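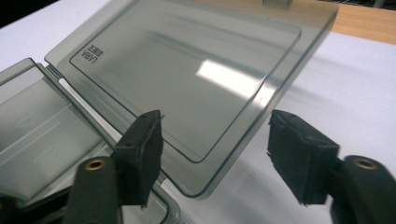
Progress report, Aravena Fund for Translated Crime Fiction
Period ending October

The Brustton novels are moving, at roughly the speed of Inspector Terberg's investigations. Poppy Stockdale has delivered her English draft of the second book, The Skivia Ferry, with 15 queries for the author, who has answered all but two. One concerns a murder weapon that changes between chapters. He is thinking about it.

Sales of the first book stand at 1,203 in paperback and 1,702 as an e-book. We had hoped for the reverse, having printed the paperbacks. A further 50 copies went to reviewers, and one of them wrote a review — a kind one, though it gave away the killer in the second paragraph.

The copyedit of book two has slipped by a month. The translation fee has been paid in full, and the cover is approved after a long exchange about fog. We'd like to move the unspent launch money to proofreading, and need your agreement in writing before the next payment.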